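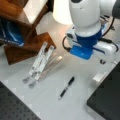 Rosario Colombo thinks the cable is doing it and that I should leave the calibration alone until the cable is sorted out. I'm not sure that's the whole story, so I'm asking before I take the wrist apart again.

Pick position drifts when the wrist turns past 90 degrees

Posted by lowbench_dan

I have a secondhand Kinedix arm bolted to a table in our shared workshop. The gripper hangs off the wrist on a blue adapter I printed, and the cable for it leaves in a loop next to the adapter. I'm teaching the arm to pick up a pen and set it down parallel to whatever is next to it.

With the wrist near zero it is fine. Once the wrist goes past 90 degrees, the fingers close 2 mm to one side of the pen, always the same side. When the wrist goes back, the error goes away. I logged 103 picks in May and it did this on 17 of them, all with the wrist turned.

Things I have done:
Tightened the screws on the adapter.
Redid the tool center point with the Claletitz routine, three times.
Slowed the approach to a crawl. No change.

The adapter is PETG, 5 mm thick at the flange. Is the cable really stiff enough to push the gripper over? It doesn't feel like much when I bend it by hand.

3 answers

mrs_halvorsen

Yes, it can be. A molded cable doesn't feel stiff in the middle of its length, but the last bit before the plug is, and that is the part working on your gripper. As the wrist turns, the loop gets tighter and the plug end turns into a lever. Your adapter is the weakest thing in the chain so it gives.

You can check without taking anything apart. Turn the wrist to where it goes wrong and stop it there with the motors holding. Put a dial indicator on the side of the gripper (a ruler clamped to the table will do if you don't have one). Then unplug the cable and watch the reading. Power the gripper down first. If it moves when the plug comes out, Rosario is right.

If it is the cable, give it more slack and tie it to the arm above the last joint, so the turning is spread over a longer piece. Don't put the tie right at the plug. A right-angle plug helps too if there is one for your gripper.

Also, a center point you taught with the wrist at zero won't show this kind of error. Teach it again using poses on both sides of the turn and look at how far apart the results are.

tobyk

had the same thing on mine, changed the gripper and it went away. might be the gripper

oxbow_shop

I would look at the adapter whatever the cable test says. 5 mm of PETG sounds thick, but it depends which way it was printed. If the layers run parallel to the flange, a side load is trying to peel them apart, and it will flex long before it cracks. It also creeps under screw heads, so screws you tightened last month may not be tight now.

What I did on my Histia arm was print the adapter on its side with more walls, and put washers under the screw heads. I later had one cut from aluminum by Tedesco, which cost more than I wanted to spend. The printed one was good enough for light things like pens and I still have it as a spare.

One more thing to rule out -- if you locate the pen with a camera, see whether the light changes when the arm swings over it. A strong lamp to one side will put the arm's shadow across the pen, and some detectors move the edge over by a little. That would look a lot like what you're describing.

Comments

lowbench_dan: Did the unplug test. The ruler says it moves a bit over 1 mm, so the cable is part of it but doesn't account for all of it. Reprinting the adapter on its side tonight. No camera on this one, the pen position is typed in.

mrs_halvorsen: Then teach the center point again after the new adapter is on. The old numbers won't be any good.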